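Hukton Community Help › Furniture and Surfaces › Tabletops

Care of a white tabletop in a shared workroom

Posted by Garnudus Centre Office, 2022-04-03

Our centre maintains a shared workroom with pale walls and a white worktable. The room is open 365 days a year and the table is used by members of all programs. The surface has developed a dull grey haze, mostly where people rest their forearms, and there are several faint rings of unknown origin.

We currently wipe the table at closing with an all-purpose spray and paper towel. The haze is less noticeable for an hour or so and then returns.
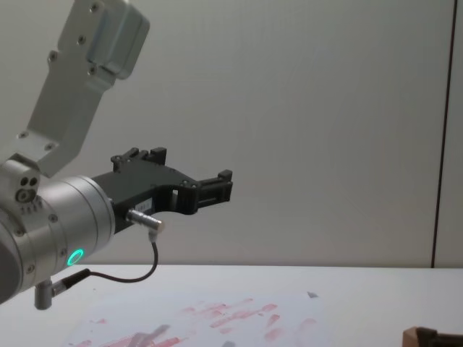
The supplier's paperwork was not kept, so we are unable to confirm what the top is made of. It feels smooth and slightly cool, and water beads on it. We would appreciate advice on a cleaning routine that will not alter the colour or the sheen. We would also like to know whether the top can be refinished in place, as the room cannot be closed for more than one evening. A replacement has been quoted at 2,000 dollars, which our budget does not allow before the end of April.

Clutska Workshop Services

The haze you describe is very often cleaner residue. All-purpose sprays leave a film if they are not rinsed, and the film then holds skin oils and dust. We recommend the following before any other measure is considered.

Mix a few drops of plain dish soap into a bucket of warm water. Wash the surface with a well-wrung microfibre cloth, working in overlapping strokes from the wall side toward the front edge. Rinse with clean water and a second cloth, changing the water when it clouds. Dry immediately with a towel. You may need to repeat the wash and rinse before the film is fully removed.

For the rings, apply a paste of baking soda and water, leave it for a few minutes and lift it off with a damp cloth. Do not scrub. Please test the paste on the underside of an edge first, given that the material is unknown. Melamine pads, scouring powder and undiluted bleach should be avoided, as each can flatten the sheen permanently.

Any equipment standing on or near the table should be switched off before wet cleaning. Keep the cloth damp only, and do not spray in its direction — liquid should go on the cloth, never on the table.

As to refinishing, we would not attempt it on an unidentified top. If the finish is worn through, a fitted desk mat over the forearm area is a reasonable interim measure.

Toprak Hall Bookings

We had the same trouble and bought a polish. It made the table slippery and the haze was worse by the end of the month. Would not recommend.

Garnudus Centre Office

Thank you both. The soap and rinse method was carried out last evening and the rinse water was considerably darker than expected. The haze has lifted along the front edge. The rings are lighter but still present, and the paste will be tested on the underside this week.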